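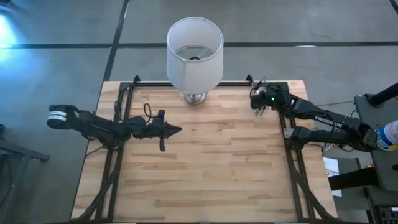 Teaching two arms to take turns

I got to Fosia in July with a long list of questions about robot hardware, and the planning lead there waved most of them off in the first five minutes. "The arms are fine! Ask me about the scheduler," she said. So I did, and we didn't get around to lunch until after 2.

The software is called Omard, and its whole job is deciding which arm gets to be where, and when. She'd written the first version as a simple lock (one arm asks for the middle of the table, the other waits) and she still winces about it. "It was safe and it was so boring to watch. One arm just stood there like it was waiting for a bus."

Now Omard plans both arms together and keeps replanning as they go. Each new plan has to come back inside 80 milliseconds or the old one keeps running, and if that one has gone stale, both arms slow down. I asked why they don't just buy a faster computer, and she laughed at me, kindly.
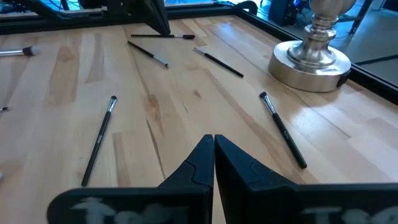 Thin things are what she loves talking about most. A makeup brush has a dark handle and a shiny metal collar, and the perception side, a package they call Yeon, used to see those as two separate objects. "We'd get a grasp planned on half a brush," she told me. Their fix was to fit one long line through both pieces before anything else gets a say. Shiny lamp bases are still on her list, and she pulled up a bug ticket with 24 comments on it to prove the point.

We also got into logging, and boy, does she have opinions about logging. Everything goes into Bromora, their replay tool, which lets her rerun a bad plan with one setting changed. It holds nearly 1,000 runs, and she'll happily scroll through them while you talk to her.
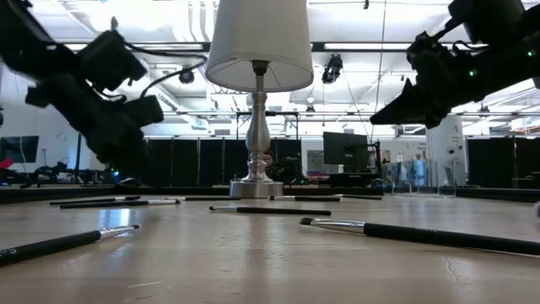 I wondered if the lampshade was a headache too, and yes, big time. A tall shade can block one camera's view of the other arm, so Omard has to trust the joint readings for a moment and pad everything with extra room. "How much padding is the argument we have every single week," she said. Too little makes her nervous, too much and the arms start tiptoeing again, just like the bus stop days.

She wants the padding to grow and shrink by itself, depending on how long it's been since a camera last had a clear look. The code for that is sitting in a branch, and she was back at her keyboard poking at it before I'd found my jacket.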